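Breltance Long-Reach Hedge Cutter

Product code: BR-LR
Category: Hedge and verge maintenance
Sold by: Cerncombe Garden Machinery
Page updated: 4/26/22

The Breltance is a long-reach petrol hedge cutter for established hedges, overgrown boundaries and the sides of footpaths. It has a fixed shaft, a double-sided blade and a cutting head that tilts and locks at set angles. It is meant for users who cut several times a year and need to reach the top of a tall hedge from the ground. For light trimming of box, lavender or young privet, the short-shaft Maltby is the better choice and costs less to run.

Cutting head

The blades are hardened steel and sharpened on both edges, so the cutter works in both directions of swing. Tooth spacing is 30 mm. Growth thicker than the gap between the teeth should be taken out with loppers or a pruning saw before the cutter is used. Forcing thick wood into the blade bends the guide bar, and a bent bar is not covered by the guarantee.

The head is adjusted with a single lever and has 3 working positions: straight, angled down and angled up. Straight is used for vertical faces. Angled down is used for the tops of hedges below shoulder height, and angled up for undercutting branches that hang over a path. The head also folds back along the shaft for transport. The engine must be off and the blade guard fitted before it is folded.

Engine and fuel

Two-stroke engine with primer bulb and a decompression valve. Use unleaded petrol mixed with a good two-stroke oil, in the ratio printed on the filler cap. Fuel mixed the previous season should not be used. The tank is translucent and can be read without removing the cap. One tank gives almost 2 hours of cutting in soft growth. Holly, hawthorn and old laurel will reduce this.

The anti-vibration mounts sit between the engine and the shaft. They are a wearing part and should be checked for cracks at each service.

Use on paths and boundaries

Most enquiries we receive concern paths that have closed in from both sides. Work on one side at a time, starting at the bottom of the face and moving the blade upwards, so that cuttings fall clear of the part still to be cut. Complete a full length before turning back. Cutting both sides together as you walk leaves you standing in the cuttings and tends to give an uneven line. 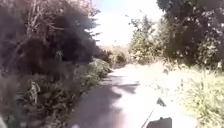

Where growth has been left for several years, do not try to bring it back to the original line in a single pass. Take off the soft outer growth first, look at what is underneath, then decide how far back the plant will stand being cut. Yew, holly and laurel will normally shoot again from old wood. Most conifers other than yew will not, and a face cut back to brown stems stays brown.

Check for nesting birds before any cutting in spring or summer. If a nest is in use, leave that length of hedge alone. Heavy reduction of deciduous hedges is best left until November or later, when the leaves are down and the framework can be seen.

Long-reach cutters must be kept well away from overhead power lines. The shaft is aluminium and is not insulated.

Maintenance

After each use: brush off the blades, wipe away sap with resin solvent and apply a thin coat of blade oil. Grease the gearbox through the nipple on the head. The air filter is foam and can be washed in warm soapy water – let it dry fully before refitting. The spark plug is reached by removing the top cover, and the plug spanner is supplied.

Blades can be sharpened twice, in our experience, before replacement is the cheaper option. Sharpening is done in our workshop by Lefteris Raptis. Please remove the fuel before bringing the machine in.

Supplied with

Blade guard
Single shoulder harness
Plug spanner and hex key
Fuel mixing bottle
Printed manual

Optional parts

Seppälä double harness, padded, fits all long-reach models
Cuttings deflector plate
Replacement blade set, left and right
Anti-vibration mount kit

Guarantee

3 years for domestic use, from the date on the receipt. Blades, mounts, filters and plugs are excluded. For trade and hire terms, or for advice on which cutter suits a particular hedge, contact Esko Koivisto at the parts counter.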